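## 4. Setting up your match card

Okay, so you've got Femska installed and you're signed in. Now for the fun part, which is booking a show! I run a Thursday night fantasy wrestling league on it (33 of us at the moment), and I wrote this section after walking one too many new bookers through it by phone.

1. Open **Roster** and tap **Import**. The full list is 1,767 wrestlers long, so give it a minute and don't close the tab.
2. Filter by brand. I always start with Patwary, mostly for the tag teams, but pick whichever promotion you watch.
3. Drag your first two names onto the card. The opener goes in the top slot and the main event at the bottom (I had mine upside down for a month).
4. Set the stipulation for each match. Leave it on **Standard** until you've run a show or two.
5. Type in your picks and hit **Lock**.

**Note:** Every booker gets 400 points per show. A ladder match eats up a big chunk of that, so check the running total in the corner before you add a second one.

**Caution:** Locking is final. If a wrestler gets pulled from the real card after you lock, you'll need a substitute, and the request form closes 48 hours after the show ends.

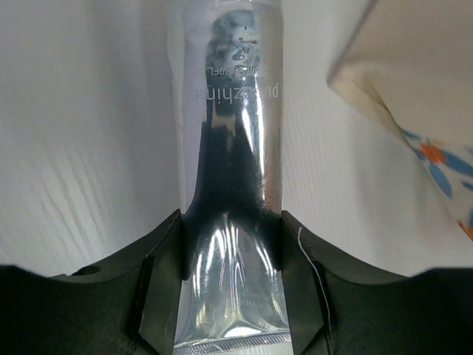 Thilini Jayasinghe wrote in to say that you can save a substitute ahead of time: press and hold a name, choose **Backup**, and the swap goes through without the form. She's used it for two title matches and lost no points either time.

I tried it right after I read that and it works great, with one catch – your backup has to come from the same brand as the original pick. So a Patwary wrestler can't stand in for somebody from Claltedar, even if they've feuded all season.

6. Go to **Share** and copy the league link. Send it to your bookers before the pre-show starts.
7. Turn on **Live scoring**. If the numbers look stuck, pull down to refresh, and if that does nothing, sign out and back in.

**Note:** Results from Pleten shows come in late, usually the next morning. Please don't message me at midnight about them! Look under **Pending** first, and if your match is listed there, your points are on the way.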